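**Sorting arms at Palholm back on after grip fault**

Telter has restarted the paired sorting arms at its Palholm test site, 6 weeks after one kept closing its gripper with no stop signal. The company blames a worn cable. It has not released the logs.

The April fault ran for roughly 160 cycles before a technician hit the stop. Telter calls that "contained" – a generous word for a machine that ignored its own limit.

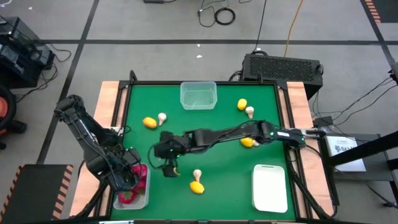
Marjatta Ruotsalainen, a safety reviewer at Santoro, wants the logs before she signs anything. Produce is a soft test, she said, and lemons and garlic bulbs on a green work surface won't show what the arm does near a hand. A thin cable still loops out beside the right arm's gripper. Telter says its own report will follow.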